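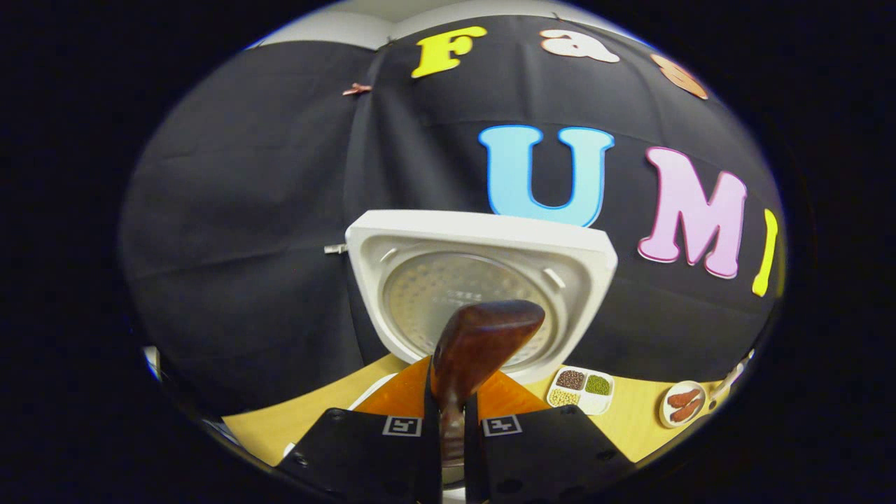
Izzati Latuheru on the Paternity Story, the Divorce and Coming Back to Work

2024-03-27

Izzati Latuheru arrives early and asks for the chair facing the door. She has given two interviews in the past year, both to promote her last record, and both times she ended the conversation when the subject turned to her family. This time she sets no conditions.

"Ask what you want," she says. "If I don't like it, I'll say so."

The singer, 33, spent most of the winter in the gossip pages. It started with a post on a fan forum claiming that her former husband, the actor Faizal Lau, was not the father of her son. Within a day the claim had been copied by several entertainment blogs, one of which printed a photo of the boy outside his school. Lau denied the story the same evening in a two-line statement. Latuheru stayed silent for weeks.

She says the silence was her decision, and that her management at Chraibi argued against it.

"They had a statement ready. It was a good statement. I read it and thought, I am not going to prove to strangers who my child's father is. Faizal is his father. Everyone who has had dinner at our house knows that."

She found out about the post from her sister, who called while she was in rehearsal. By the time she got to her phone there were 134 messages on it, most of them from people she had not spoken to in years.

"Some were kind. A lot of them were people who wanted to be told first."

Did she ever learn who wrote it? She says she has a good idea and will not name the person. A lawyer told her she could take it to court and that it might take two years. She decided against it. The blog with the school photo was a different matter. It took the picture down after a letter from the lawyer and paid a sum that she says went into her son's savings account.

Latuheru and Lau met on the set of Villomska, the television drama in which he played the younger brother and she sang the title song. They were married for six years. The separation was announced last March, and she says it had been settled between them for some time before that.

"People want there to be a third person," she says. "There was no third person. He was filming in one country and I was touring in another, and when we were both home we were tired. We got good at being polite. One morning we were being very polite about who would take the car, and I thought, this is how I talk to people at hotels."

Lau, reached by phone, agreed to a few questions. He said he had not read anything written about the divorce and did not plan to.

"Izzati and I talk every day, mostly about homework," he said. "I was angry about the forum thing because of our son. He's old enough to read. That was the only part I cared about."

Asked about reports that the two are back together, he laughed and said they had spent a vacation in the same house because it was cheaper than renting two. Latuheru gives nearly the same answer when the question is put to her, and then adds that he still does most of the cooking when he visits.

She is less relaxed about the reports of a feud with the organizers of the Trodulstead festival, where she pulled out of a headline slot at short notice. One magazine wrote that she had demanded a larger fee. She says the fee never came up.

"I had no voice. I had a doctor's note and I sent it to them. They put out a line saying I was unavailable, and people filled in the rest. I would have liked them to say I was sick."

The festival confirmed that it received the note and said it did not discuss artists' health in public.

Her first show since then was in a hall that holds 2,000 people. She says she was more nervous than she had been at any time since she was 15, singing at a cousin's wedding with a borrowed microphone. She forgot the second verse of the opening song and the front rows sang it for her.

The new album is called Fonden. She wrote most of it at home during the weeks when she was not answering the phone. Three songs deal with the divorce, she says, and Lau has heard all of them. He asked her to change one word, and she changed it. She will not say which one.

There is no song about the forum post. Her label asked for one.

"I told them it would be finished by the time people had forgotten what it was about," she says.

She is not seeing anyone, she says before the question is asked, and she would rather not be photographed leaving restaurants with her drummer, who is married and finds it embarrassing. Then she checks the time. School lets out in half an hour, and it is her week to pick up.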